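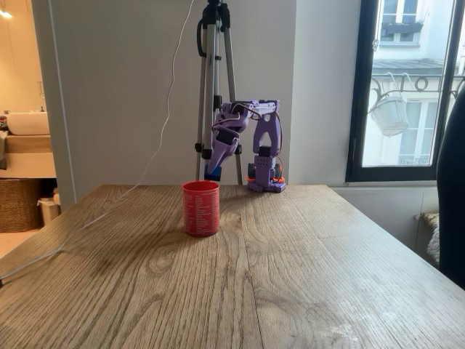

page last changed: September, evening (typos later)

Small print on everyday things. Speaker notes, Dennis Dawber

Slot is 25 min, leave 4 for questions. Water. Clicker. Don't start with the bio, they have the program.

OPEN
Red cup up on screen before I say a word. Let them look. Then ask: who reads their cup? Hands. Wait for it. Wait longer than feels ok.
Point to make: text as pattern. Small white type, rows and rows, goes down the side in what looks like columns. From the back row of this hall it's texture. Up close it's words. Same ink.

WHY PEOPLE DO IT
- fills a surface cheap, one color on one color
- looks busy, looks like it means something
- hides scuffs (Prulel people told me this, they print for cafes, ask if ok to name them??)
Story about the Prulel proof sheet. Keep it short, last time it ate the whole middle. 679 words on the proof, client read the first line and signed. Pause for laugh. If no laugh move on.

WHITE ON RED
Contrast is fine at poster size. At cup size the red creeps in on thin strokes and the counters fill. Show the lowercase e slide, then the a. Then the ugly one.
Nilent test run: 200 cups, same art, two type weights. 87 went back in the box as unreadable, nearly all of them the light weight. Say the numbers slow, someone always wants to write them down.
Taper problem. Straight rows on flat art go into a smile once wrapped on a slanted side. Have to pre-bend the art. Furukawa template does it, the free one doesnt. Link on last slide.

DISTANCE
Step back now. Same cup, whole table, wall, window. Ask them to read it. They can't, neither can I.
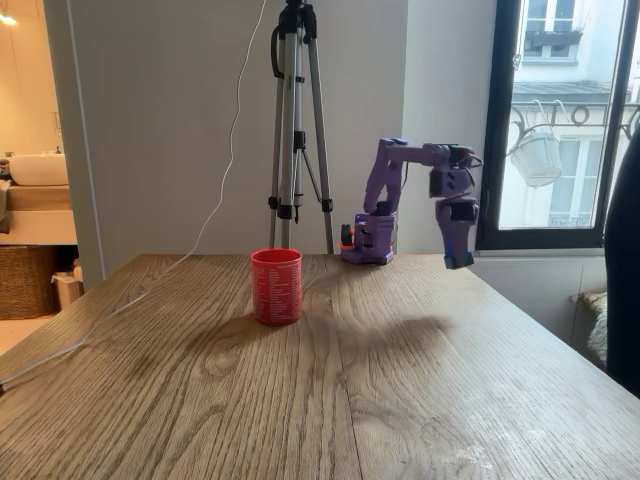 Slide 11. Red cup on the oak-finish table, type too fine to read from here.

Stay on this one a bit. Things to say:
- wood grain is the louder pattern at this distance. Funny, the cup was meant to be the busy one
- color does all the work now. Red on light wood, you find it right away
- so if there's a message you need read across a room, don't put it in the rows. One big word or nothing

(skip if behind) Plastora samples, matte vs gloss. Gloss throws a highlight right over the type. Matte better but shows thumb prints. Pass both around, GET THEM BACK this time.

LAST BIT
What I'd ask a printer for:
heavier weight than you think
one size up
a real sample cup, not a pdf
look at it at arms length, then from the door

Questions. If they ask about dishwashers: don't know yet, still running teh test, email me.
Links slide stays up while poeple leave.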